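Siment Hall Teaching Kitchen
Photo Gallery: Worktables and Small Tools

The Siment Hall Teaching Kitchen opened its renewed workroom in April. The room serves the Nic Giolla evening program and the weekend baking classes, and its storage now holds 373 cataloged utensils. This gallery presents the worktables and the small tools used on them. Additional views will be posted as each part of the collection is recorded.

Visitors are asked to note the following before using the room.

Tables are reserved in blocks of two hours through the front office. Small tools are returned to the table from which they were taken — not to the sink area — and are checked against the drawer list at the end of each session. Knives and graters are issued separately.

Catalog numbers from 1000 upward are assigned to baking tools. Numbers from 3000 upward are assigned to serving pieces, including those received with the Elis gift.

Worktables
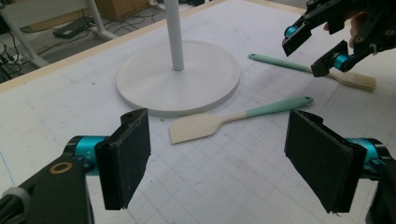
Silicone spatula and pastry brush, both with mint-green handles, on a white gridded cutting mat. Baking tools, Table 2.

The handles of both tools have a hole at the end for hanging. The round white base of a stand rests on the same mat, which has a pale wooden strip along its edge.

Requests to reproduce photographs from this gallery may be sent to the Nindis Reading Room, which keeps the kitchen's records.

Page last revised December 21, 2024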